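Sleeping cool, and other things I learned from Beat Zwahlen

I've been meaning to write up a chat with Beat Zwahlen ever since we moved the blog over, and in September I finally got him to sit down for it (well, stand up for it – he folds while he talks). Some of you will know him from the Mendby evening classes, where he teaches people to look after their linens and knitwear. I went in wanting to ask about storage. We spent most of the time on beds.

He's a great believer in sleeping mats, the ribbed kind made from woven strips, laid straight over the mattress. "I grew up with a duvet the size of a cloud," he told me, "and then I spent a summer in a top-floor flat and couldn't sleep at all. A neighbour lent me her mat. I gave it back after 2 nights and went out and bought one the same morning."

I asked whether it isn't a bit hard on the skin. He laughed at me. "You get used to it by the weekend! What you mustn't do is fold it. Roll it, always roll it, and put it away standing up." He also wipes his down with a barely damp cloth, along the ribs and never across them, and lets it air before it goes anywhere near a cupboard.

Then we got on to socks, which I'd been hoping for, because I have a drawer at home that I'm not proud of.

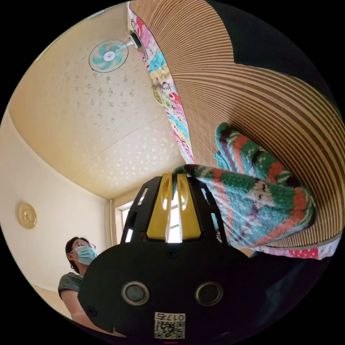 A patterned knitted sock with a ribbed cuff, and the mat rolled up.

Beat won't have socks balled. He says it ruins the cuff quicker than wearing them does, and he was quite stern with me about it. "You take one cuff and you stretch it round the whole bundle, and you leave it like that for a month. Then people complain that it slides down!" His way is to lay the pair flat, one on top of the other, fold the toes up once and stand them in the drawer like envelopes. I've tried it since and it does work, although mine fall over when the drawer's half empty.

Colourful knits he washes inside out and cool, and he dries them flat on a towel. He once lost a favourite pair to a hot wash when he was 21 and still talks about it like a bereavement.

What I like about him is that he isn't after a magazine bedroom. I said something about matching sets and he pulled a face. "A bed should have something silly on it," he said. "Monkeys, boats, whatever you like. You see it last thing at night and first thing in the morning, so why would you choose beige?" I told him my own bedding is beige. There was a bit of a pause.
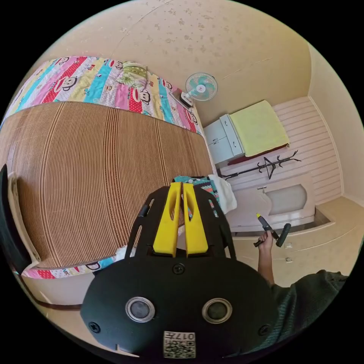 The other thing he's keen on is using the walls and the corners in a small bedroom. A fan goes up on the wall so that it isn't taking up floor or getting knocked off a bedside table, and a stand with hooks does for whatever's been worn once and isn't ready for the wash. "Everyone has those clothes," he said, "and everyone pretends they haven't. Give them a hook." Towels he'll happily hang over the nearest cabinet, so he's no saint.

He learned a lot of this from Dexter Ridgeway, who ran the linen room at a guest house called Sonbridge and made him refold 200 pillowcases in his first week. "I hated him until lunch," Beat said, "and then I saw the shelf." They still ring each other to argue about fitted sheets. (Dexter folds them, Beat rolls them up and hides them at the back.)

I asked him, before I let him go, where somebody with a whole messy room ought to begin. He didn't even stop to think. "The bed. Get everything off it that you don't sleep under, put it in one heap, and go through the heap. Don't open a single drawer until the heap's gone." I went home and opened a drawer straight away, of course, and was still sitting on the floor with it at nine o'clock.

Beat's next class at Mendby is on quilts and how to store them over the winter. Bring one with you if you can carry it.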